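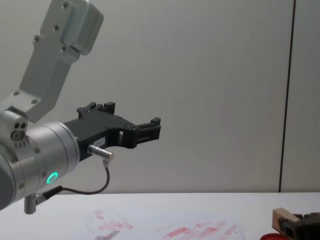
Brushed metal arm over a white table.

Block 204

The vote closed at 3 in the morning and I was wide awake for it, sitting on the kitchen floor with my laptop on a chair, because the good outlet is down there.

Pledurora was our coin. I say ours because everybody in Lastville who had a few dollars left over in March seemed to have put them in. The bakery took it, the bus took it, and the dentist over in Plundmont took it if you asked nicely (I did, twice!). It was never worth much. One coin bought you a roll, and on a good day it bought you a roll with butter.

Then came the split. Half the town wanted to stay on the old chain, and the other half wanted to move everything to Olaniyan, which was faster and had a lovely green wallet with a little bird on it. I had ten coins and I loved that bird. I had read every page of the proposal, even the fee tables, and I would have explained it to a lamp post.

So there I was, watching the blocks come in. 201. 202. The radiator knocked. 203 took forever, and I ate a whole sleeve of crackers waiting for it.

When 204 landed, the screen went white, then green, and there was the bird. Ten coins, all mine, sitting on a brand new chain! I jumped up and hit my head on the counter.

Across the street a light came on, and then another one above the shoe store. Somebody opened a window and yelled, "Did yours come over?"

"All ten!" I yelled back.

"I only had three!"

"Did they come?"

There was a long pause, and I could see a shape bent over a phone.

"Two of them," the voice said. "Hang on."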